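On the Keeping of Parish Footpath Records

June 11, 2021

It has been the practice of this blog to report each summer on the condition of the public paths in and near Midthorpe, and the present entry continues that practice. Readers who wish only for the list of closures may go straight to the notice board outside the post office, where it is kept up to date. What follows concerns the records themselves, a matter I have put off writing about for two years.

The parish holds 683 separate path entries. Each consists of a number, a starting point, a finishing point and a short written account of the route between them. Most were drawn up by hand and later typed, and the typed copies were bound in green cloth at some point before I moved to the district. The handwritten originals are in poor order. Several sheets have been folded so often that the writing along the crease can no longer be read, and the typist appears to have guessed.

An example may be useful. Path 4 is given in the typed volume as running "from Quintela Lane to the old ford". The handwritten sheet says "fold". There is a sheepfold at the top of the lane and no ford within two miles. Walkers who follow the typed version are sent downhill through a field of barley, to the annoyance of the tenant, who has raised the matter with me on more than one occasion.

I have accordingly begun to compare the two sets, sheet by sheet, in the evenings. It is slow work. I set the original on the left and the typed page on the right, read each line aloud, and mark any difference in pencil on a separate slip. No mark of any kind is made on the originals. 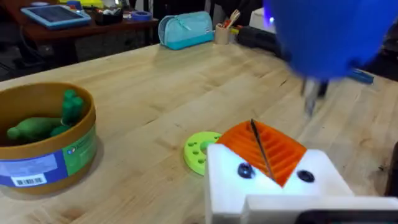

Florêncio Neves wrote in reply to last month's entry that the typed volume ought to be withdrawn altogether until the checking is complete, as a wrong route does more harm than a missing one, and that he had himself been turned back twice at the Parkari gate by a farmer holding a perfectly good map.

I have considered this suggestion with care and cannot support it in full. The typed volume is the only copy that may be consulted without an appointment, and a great many of its entries are sound. I would prefer that a slip be placed inside the front cover naming the doubtful paths, and I have written to the parish office offering to supply one. A reply is expected in July.

The Parkari gate deserves a word of its own. The path through it is recorded in both sets, in the same terms, and the right of way is not in dispute. The difficulty lies with the gate, which was moved when the new fence was put up and now stands over 300 yards east of the place described. A person reading the entry closely will look for a gate where there is a hedge. The wording should be changed, and until it is, walkers are asked to keep to the eastern side and to close the gate behind them.

Similar trouble may be expected wherever a route is described by things that can be moved or cut down. Path 212 turns left "at the large elm". Path 97 passes "behind Mr. Garside's hens".

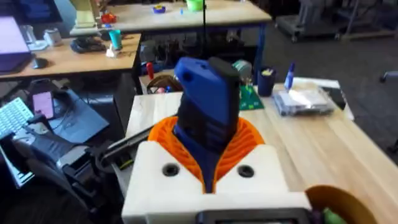
May a walker still use a path whose written description is out of date?

The right to walk the route does not lapse when a tree falls or a gate is moved, and the path may be used as before. Where the line on the ground is unclear, the parish office will show the large map on request.

Corrections may be left in the comments or sent by post. Please give the path number, the date on which it was walked, and the wording that is thought to be wrong. Sketches are welcome if north is marked on them. I have now reached Path 131 and hope to finish the lower valley before the nettles make it impossible to check anything on foot.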